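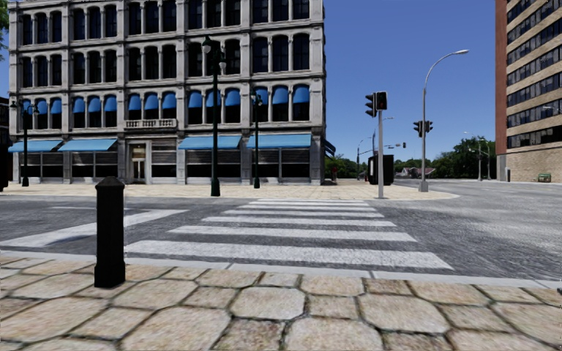

Do people take the shortest way when they walk to work? Mostly they don't, at least not if their own diaries are to be believed, and the gap gets wider the better they know the town.

I should say where the diaries come from. We asked 158 people in Mavden to write down their walk to work every day for five weeks, on paper, in whatever words they liked. What came back was 1344 usable entries, some of them a single line ("usual way, raining") and some of them running over on to the back of the sheet. I read all of them twice. The second reading was the useful one, as by then I'd stopped looking for route choices and started noticing what people bothered to mention.

The shortest route was worked out afterwards from the council's footpath map, door to door. I counted a walk as a detour if it was more than 100 metres longer than that. It's a blunt rule and I'd happily swap it for a better one, but anything tighter started picking up people who had only crossed the road to post a letter.

One thing surprised me early on. Newcomers to Mavden stuck to the short route very closely. Those who had lived there for years wandered, and they wandered in the same places week after week, so I don't think it was boredom – it looks much more like habit that had settled around something they once had a reason for. One writer still went the long way past a bakery that she noted, in the same entry, had shut.
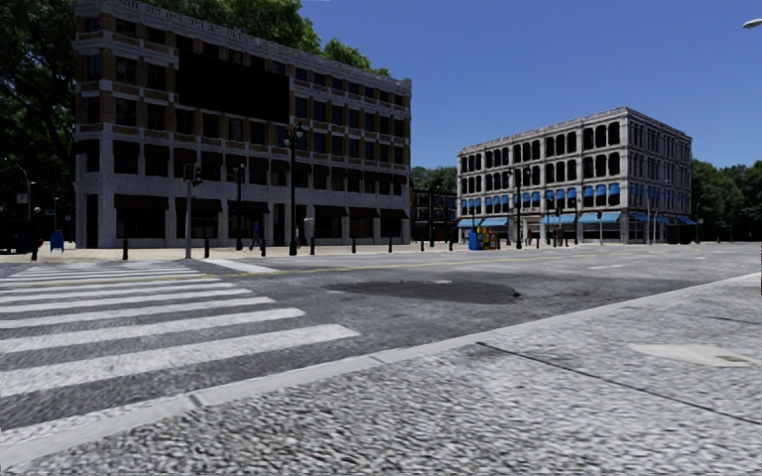 ## 4.2 What the walkers said about their detours

Very few entries gave a reason in so many words. Where they did, the reasons were small. Shade came up a lot in August, as you'd expect, and so did avoiding a particular crossing with a long wait. Company mattered too: several people left the house at ten to eight so as to fall in with a neighbour, and then walked the neighbour's route and not their own.

I'd gone in thinking that noise would be the big one. Earlier work on the Korletey estate had pointed that way and I'd more or less drafted this section in my head before the diaries arrived. Traffic noise hardly gets a mention. Smells do, oddly enough (coffee, the brewery, cut grass by the school), and so does the ground underfoot. People are fussy about paving! They know which slabs rock, which ones hold a puddle and which stretch is hard work in smart shoes, and they'll put up with a longer walk to keep off it.

This is where the open squares come in. A street more or less tells you where to walk, but a square leaves it up to you, and the diaries get noticeably wordier at that point. Writers who covered the rest of the journey in four words would spend two sentences on how they got across. Paved open ground of the general sort I mean is shown in Figure 3.
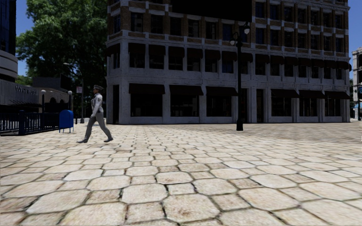
*Figure 3. Paved plaza in front of a multi-storey corner building (rendered view).*

I tried sorting the accounts of squares into straight crossings and edge-hugging ones and gave up, as too many people did one on the way in and the other on the way home. Only the morning walks were asked for, so the homeward remarks are a bonus and I haven't used them in the tables. They do suggest that the evening walk deserves a diary of its own, and the sheets for the Wistent round now have room for both.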